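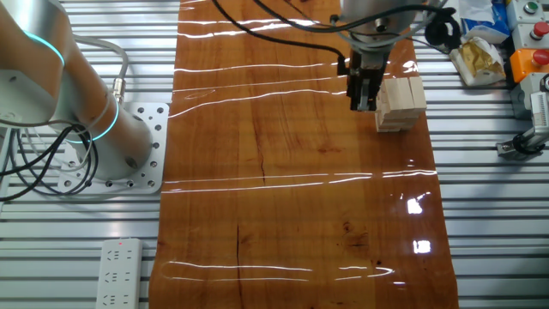 Glossy wooden board on a slatted aluminium table

Splitting output from a shared roof array between tenants: fixed shares or half-hourly?

Fionnuala Conneely

Our energy co-op owns a 90 kW solar array on the roof of the Mac Mathúna building. It has 218 panels feeding two Eritz inverters, which connect at the landlord's main board. The building has one grid connection and one import/export meter. Behind that, each tenant has a sub-meter, and there is a further sub-meter on the common supply (lifts, corridor lighting, ventilation, outside lights). The landlord buys all imported electricity from Drerex and recharges it. The co-op charges for the solar units used in the building and receives the payment for units exported.

At present we split the solar by fixed shares based on floor area. Every month we take the total generation from the inverter portal, subtract the export reading, multiply the remainder by each tenant's share and bill that number of units at the solar rate. The rest of their sub-meter reading is billed at the landlord's grid rate.

The November bills have caused an argument. Generation for the month was 2,491 kWh according to the portal. One tenant works evenings only and was billed for solar units although nearly all their load is after dark. Another tenant, with a steady daytime load, says they are subsidising everyone else because they get no more solar than their floor area allows. They both seem to have a point. I am also uneasy because generation minus export does not agree with what I get by adding up the sub-meters and subtracting grid import. The sub-meters come out lower.

The sub-meters do record half-hourly and the data goes into Motisow, but we have only ever used the month-end readings. The lease says the solar is to be shared "fairly, by reference to metered use", which does not settle it.

Should we be moving to a half-hourly split, and if so, what is the calculation? And how worried should I be about the mismatch?

Pao-chu Poon

Move to half-hourly. With monthly totals you cannot tell who was using electricity while the array was producing, and that is what the two tenants are arguing over.

The calculation for each half-hour is as follows.

Start with generation G from a proper generation meter and export E from the main meter. Solar used in the building is S = G − E. Import I comes from the main meter too. Total building use is S + I. This is the figure the sub-meters should add up to, including the common supply.

Then choose one of two rules for sharing S.

Proportional rule. Each sub-meter gets S multiplied by its use in that half-hour, divided by the sum of all sub-meters in that half-hour. Grid units are the balance. Everyone has the same percentage of solar in any given half-hour, and the percentage varies through the day. An evening tenant gets close to nothing in winter, and a daytime tenant gets a lot.

Fixed share with reallocation. Each tenant has an entitlement, which might be floor area or might be something else. Their first allocation is the smaller of their entitlement to G and their own use in that half-hour. Whatever is left over goes to the tenants who still have unmet use, in proportion to that unmet use, and you repeat until either the solar or the unmet use has run out. Only then is there anything to export. This protects a small user's right to a slice when solar is scarce, which matters if tenants contributed to the capital cost by floor area.

If nobody put money in by floor area I would use the proportional rule. It is shorter to write down, it can be checked in a spreadsheet by any tenant who asks, and it fits the words "by reference to metered use" in your lease far better than floor area does. Get whoever drafted the lease to confirm that before you change the bills.

Points that catch people out:

Treat the common supply as a user in its own right. Give it solar by the same rule and pass its blended cost through the service charge. If you leave it out, its solar units are handed to the tenants and the totals will not close.

Check how each data source stamps its intervals. Some label a half-hour by its start and some by its end. Some use local time and some use UTC all year. An offset of one interval gives results that look reasonable on a monthly total and are wrong all day long. Plot generation against main meter import for a clear weekday — import should dip as generation rises, in the same interval.

Decide what happens with missing data before there is any. Our own rule is to use the same half-hour of the same weekday in the previous week, scaled so that the period matches the register readings either side of the gap.

Keep the full decimals until the end of the month. Round once, on the bill.

On your mismatch, the inverter portal is the first suspect. The figure it shows is measured inside the inverter and is for guidance. It should not be used for billing. Fit an approved meter on the AC side, as near the main board as possible, so that cable losses between roof and board stay on the co-op's side. Liam Lenihan answered a similar query on here and knows more about the metering hardware than I do.

Ruairí Fahy

We have fixed shares in our building and it works grand. Half-hourly is a lot of bother for small money in winter. I would just give the evening tenant a discount and leave it.

Also you could look at a battery, then the evening people get some of it too.

Liam Lenihan

Pao-chu has the calculation right, so I will keep to the metering.

The sign of your error is useful. Generation minus export plus import is higher than the sum of the sub-meters. The candidates, in the order I would check them:

Unmetered load. In an older building there is nearly always something connected ahead of the sub-meters. Fire alarm panel, a sump pump, a door entry system, a circuit added during a refit. Compare both sides in the small hours, when generation is nil. If the gap is still there at night and is fairly steady, you have an unmetered load and the inverter portal is not to blame for that part of it. This test costs nothing because you already hold the half-hourly data.

Current transformer ratio. If a sub-meter is fed through current transformers, the ratio programmed into the meter must match the one on the transformer label. A wrong ratio gives a gap that grows and shrinks with that tenant's load. One transformer fitted backwards on a three-phase supply will have a similar effect, and the reading for that phase may be negative or zero depending on the meter.

Portal over-reading. This gives a gap which follows the sun and vanishes after dark.

Ordinary losses in the distribution boards and cables. Small, and you will always have some. Agree in writing who carries them.

There is also a question of how the main meter treats the three phases. If it nets them at each instant, then surplus on one phase offsets import on another and your registers show only the difference. If it registers them separately, you can have import and export in the same half-hour. Neither breaks G − E + I as a balance, but the second will give you higher import and higher export than you might expect, and tenants do ask. The meter's data sheet will say which it is. The network operator can also tell you if you quote the meter number.

I disagree with the previous poster on the battery. A battery makes the sharing harder, as you then need charge and discharge metered separately and a rule for who owns the stored units and who pays for what is lost in the round trip. Sort out the metering and the allocation first.

One practical suggestion: run the new calculation beside the old one for a full billing period and send tenants both results before you switch. Yolandi Pillay did this for a site with a similar layout, and the unmetered load showed up in the trial period when it could still be put right without credit notes.

Fionnuala Conneely

Thank you. I ran the overnight comparison on the November data. The gap is there at night and almost constant, so we are looking for an unmetered load. The electrician is going through the main board next week. I have asked for a price for a generation meter at the same time, and I will put the proportional rule to the tenants with both sets of figures.

Last updated Mar 26, 2020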